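Doing something about the old Dell

October 29, 2020

The desktop that lived under my desk in Naltcombe came second-hand from an office clear-out, and for years I did nothing to it except switch it on and off. It has done the household accounts, a lot of letters and one very long family tree. This autumn it got slow enough that I could start it up, go and make the tea, and come back to find it still thinking about things. The fan had also taken on a note I didn't care for.

I had two choices. One was a new computer, which I priced up and then closed the page. The other was to open the old one, clean it, look at the drives and see whether a solid state drive would bring it back. Sutcliffe, the shop on the corner by the station, quoted me 522 for a replacement machine with a three-year warranty. A small drive was a good deal less than that, so I went for the second choice.

Before touching anything I copied my files to an external disk. It took most of an evening. The folder I care about is the family tree one, which has 628 scanned letters and certificates in it, and I opened a fair few of the copies to check they were readable. Then I shut the computer down properly, switched it off at the wall, took out the mains lead and held the power button in for a few seconds. After that I took off the monitor cable, the keyboard, the mouse and the network cable, and wrote on a bit of masking tape which socket each had come from.

I had expected the case to be awkward but it wasn't. I used a small screwdriver set from Horkine, the kind with the bits in the handle, and kept an egg cup next to me for screws. I've lost enough screws in carpets to have learned that one.

The power supply is the part I had been told to leave alone, and I did. It is a plain metal box with a white Dell label on it. I ran a soft brush over the outside of it and over the slots in the rail of the case, and that was as far as I went.
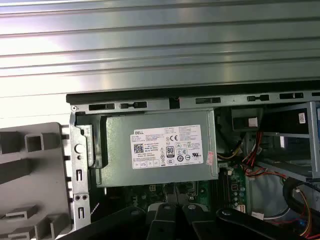
Should you open up the power supply to clean it? Leave it shut, as the parts inside can hold a charge long after the plug is out, and if it is noisy or smells of burning the thing to do is replace the whole unit.

For the dust I used a can of Clino air duster in short bursts, keeping the can upright. I held the fan blades still with a finger while I did it, because I'd read that letting them spin freely does the bearings no good. I did the vents first, then the heatsink, then the corners. The heatsink was the worst. A grey mat of fluff came away from it nearly in one piece, and I put that straight in the bin. I did not use the vacuum cleaner, though I was tempted - static is the worry there.

Then the drives. They sit in a metal cage, and the blue plastic pieces are the bits you are meant to handle. I like this about office machines. Somebody had to think about a person coming along later to change a part, and they made the latches a different colour from everything else. The data cable in mine is bright blue as well, and the power wires are the usual red, yellow and black bundle.

My advice is to draw a sketch before you unplug anything. Mine was on the back of an envelope and would not win a prize, but it told me which plug had gone where and which way up. The data plugs only go in one way round. If one won't go, turn it over and try again gently. Pull on the plug and never on the cable.

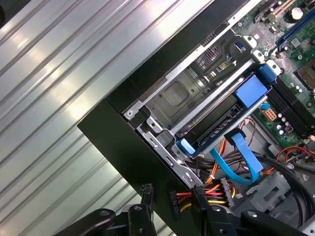
Cleiton Brito wrote to me after I mentioned all this in my last post, and his view is that I should keep the old hard drive on a shelf until December at least, in case something turns out not to have been copied. He also said to write the date on it in marker pen, having once wiped the wrong one himself.

I have taken that advice. The old drive is going in a padded envelope in the filing cabinet and it can stay there over Christmas.

Solange Bastos asked whether it would be worth adding memory at the same time. I looked it up and mine will take more, but I would sooner change one thing, use it for a few weeks and see how I get on. If it is still slow with a lot of browser tabs open, then memory is next.

The new drive hasn't arrived yet. It was meant to take 3 days and is now on its fifth, so in the meantime I'm typing this on the laptop with the sticking space bar. I'll write up the fitting when I've done it, including how I get on with moving Windows across, which is the part I'm least sure of. If anyone has done that with an older Dell, I'd be glad to hear which program you used.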